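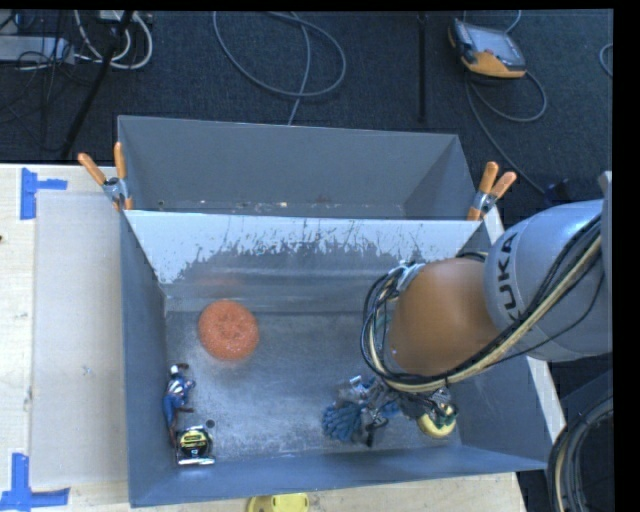
Two open metal bins, set end to end on a wooden table.

Stusora removes director from "Skaller" sequel

16 December 2024

Stusora has ended its agreement with the director of the second "Skaller" feature, the studio confirmed in a notice to exhibitors. Pre-production continues under the line producer until a replacement is engaged. The release window, previously listed as April, has been withdrawn from the schedule and no new date has been given.

The notice cites the conduct clause in the director's contract. Clauses of this type allow a studio to end an engagement when public statements by the hired party are judged likely to harm the release. The statements in question were made in a recorded panel at the Vandcombe festival and concerned the crew of the first film. The director issued a written apology two days later. Stusora's notice does not mention the apology.

Three points matter for members who book or program the title.

Credit. The director completed a draft of the screenplay before the agreement ended. Under the terms described in the notice, the writing credit is decided separately from the directing credit and is not affected by the removal. Draft posters carrying the old directing credit should not be displayed. Stusora will send new artwork when a replacement has signed.

Deposits. Venues that paid the 599 dollar advance booking deposit may request a refund or leave it in place against the new date. Refund requests must be in writing and quote the booking reference. Deposits left in place keep their position in the print allocation, which remains capped at 500 venues.

Repertory screenings. The first "Skaller" is still available from Orlandini, which holds the domestic repertory rights separately from Stusora. Orlandini has told bookers that its terms are unchanged and that no bookings have been canceled on its side. The recorded introduction by the director is optional and can be skipped by starting playback at the second reel marker.

A petition asking for the director to be reinstated was opened by cast members from the first film and carries more than 9 signatures from its credited performers. Stusora has not responded to it. A petition has no bearing on the contract, and members should not read it as a sign that the decision is under review.

The Vandcombe festival has taken the panel recording offline. A transcript is still posted on its program page.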